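Sewing masks again for the clinic, ear loops or ties?

bhupendra_s
Posted 02/05/2023
My wife and I are making cloth masks for the free clinic on Busby Road. We did 267 of them the first year with flat elastic, and the complaint was always the same, sore ears by lunch. I'm thinking of switching to ties on the next batch of 40. Anyone here done both?

quiltgarg
Ties. They fit every head and they don't wear out in the dryer. Cut your strips on the straight grain if you're short on fabric. Bias is nicer but it eats yardage.

millpond8
I disagree. I made ties for a dental office and they came back in a knot the size of a fist. Half the staff cut them off. Soft round elastic with a cord stop is less work and people will wear it.

quiltgarg
Put them in a mesh bag. Mine don't knot.

millpond8
The clinic isn't going to buy mesh bags. 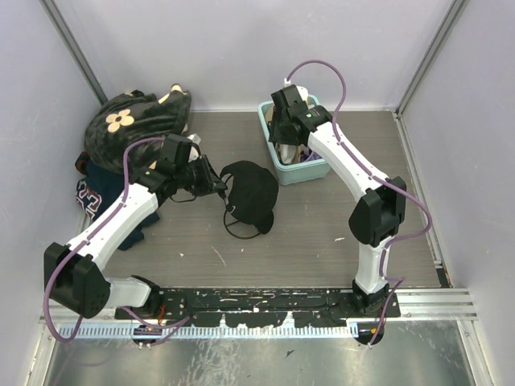 The other thing with ties is the time. Each mask needs four of them, or two long ones, and you have to fold and press every strip. With elastic I can finish one in eight minutes.

Umesh Pandey
You can skip the pressing if you use T-shirt yarn. Cut an old jersey shirt into strips and pull, and it curls by itself. It's softer than elastic. It does stretch out after a lot of washes.

bhupendra_s
Umesh, how wide do you cut it?

Umesh Pandey
3/4 inch. Anything narrower snapped on me.

quiltgarg
Jersey sheds lint in the wash. I wouldn't use it on dark fabric.

bhupendra_s
Ours are mostly light prints. I'll do half in jersey and half in round elastic with the stops and let the front desk hand out both. Does anyone know a place that sells the stops in bulk? The store here only has packs of 8.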